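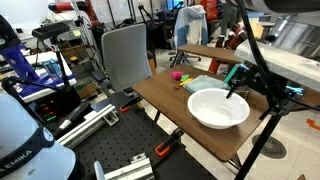 I've spent most of the winter nagging people about one line in our house rules, so I may as well nag you lot as well. The line says that before any run starts, everything the arm is allowed to touch goes on the table, and everything else comes off it. Simple enough, you'd think! But what counts as "the table"? A big round bowl, a folded towel and a few small bright bits at the far end is a perfectly good layout, and I'd sign it off without a grumble. The trouble starts when someone writes "bowl, towel, small items" on the run sheet and leaves it there. Which small items? The pink ball, the green one, the yellow one? If the sheet doesn't say, the next person sets out something slightly different and we're comparing two jobs that were never the same job.

So the new version of the Hunow bench rules (out 10 March 2026, if the printer behaves) asks for every object by colour and plain name. Write "teal towel, folded", please, and spare us "cloth". It takes a minute longer and I have already heard the groans from Berna, where they run the most tables and fill in the most sheets. I do sympathise. I filled in 75 of the things myself in December, when I was going back through old records, and my handwriting got worse with every one.

Going through that pile was an education. We had 375 run sheets on the shelf from last year and 182 of them had something missing that I'd want to know before repeating the job. Mostly it was objects. After that it was clamps, and I have feelings about clamps.

The old rule said fixings should be "checked regularly". I wrote that rule, and I'm sorry, it's useless. Regularly to me is every morning. Regularly to somebody else is whenever the thing wobbles. The new wording is: put a hand on every clamp before the first run of the day, and again after anybody has moved a rail, a bracket or the table itself. Then put your initials on the sheet. If you find one loose, tighten it and write that down too – a loose clamp isn't a telling-off, it's useful to know, and I'd much sooner read about ten of them than have people quietly nip them up and say nothing.

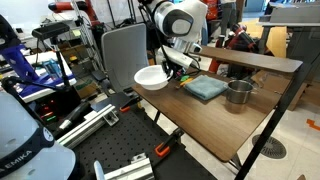
Cables are the other one. We argued over this for two whole meetings and I came out the other end with a rule I quite like. Before you let an arm move at working speed, you take it through its full reach at slow speed and watch the cables the whole way, from the base to the wrist and back again. You don't watch the gripper. Everybody watches the gripper, me included (it's the interesting end!), and meanwhile a loop of cable is getting itself round a tripod behind your back. If there are two of you, one watches the arm's cables and the other watches the ones on the floor and the bench. If you're on your own, do it twice.

Then there's lifting. We've settled on naming the grip as part of the job, so "lift bowl by rim" is one task and "lift bowl from underneath" is another, and they get separate sheets. I lost a bet with the Işık team over this. I said it would never matter, they said it would matter within the week, and they were right by the Wednesday. A rim hold leaves the bowl free to tip in ways that a hold from below doesn't, and if you've only cleared the space for one of them you'll want to know which you're doing. While we're here, please leave 20 centimetres clear on either side of anything that's going to be picked up. I know the table feels small. Take something off it.

A few of you asked about people. Chairs get pushed back out of reach before a run and nobody sits at the table while an arm is powered, even if it's only holding still. Coats and bags can live on a chair that's well out of the way, I'm not a monster. And the stop button goes in your hand or next to it, with nothing on top. I have found a sandwich on one.

The rules will be on trial at Harnotham first, then Hunow and Berna, and Işık whenever they've finished moving benches. Have a go with them for a month, scribble all over your copy and send it back to me. I'm especially keen to hear from anyone who thinks the slow cable check is too long, as I've had two complaints and would like to see some timings with them. Spare sheets are in the tray by the door, and yes, they now have a proper box for the date.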